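Ellow Council adopts new rules for secondhand furniture

September 18, 2019

Ellow Council has adopted new rules for the collection and resale of household furniture at its Lecomte Road depot. The rules take effect in January and apply to all items left at the depot by residents, schools and local businesses.

Under the program, furniture in fair condition will be set aside for minor repair and offered for sale at the Clilari Centre. Council received 247 written comments during the public comment period, most of them in favour of the proposal. Residents asked for longer opening hours and clearer advice on what will be accepted. The depot will now remain open until 5 p.m.

A drop-off fee of $10 will apply to mattresses and upholstered items. Solid timber furniture will be accepted free of charge — up to four pieces per household in each visit. Items with active borer damage or flaking lead paint will continue to be turned away.
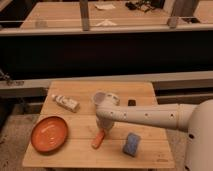 Small tables are expected to make up a large share of the pieces offered for resale, as they are easily carried and suit most homes. Council's guide for residents asks that they be delivered whole, with the legs attached and any loose screws taped in a bag to the underside. A square table with a plank top in a light honey tone, for example, falls within the free category where the timber is sound. Painted pieces will be assessed on arrival.

Repair work will be carried out under a contract with Skurkix, which already services the furniture in council libraries. The arrangement will be reviewed after its first year of operation.

Contact Ellow Council | © 2019 Ellow Council. All rights reserved. | Back to top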